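Pavwood parcel depot to shut for refit

10/12/2024

The Ralinia parcel depot on Pavwood Road closes to the public from tonight. Back in four weeks, the firm says. New roof, new counter, more parking.

Some 1600 households collect from the site. Cards left since November are still valid, bring ID. Anything not picked up by closing time goes over to the Skuso branch by the station, open till late.

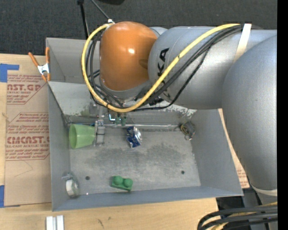

Bus users get the worst of it. The 157 stops right outside Pavwood but goes nowhere near the station, so it's a change in town or a long walk. Ralinia says it has asked for a temporary stop. No answer yet from the bus company.

Large items are diffrent. Those will be held and redelivered free, but you have to ring first. Builders Pellegrini start on the roof tommorow morning.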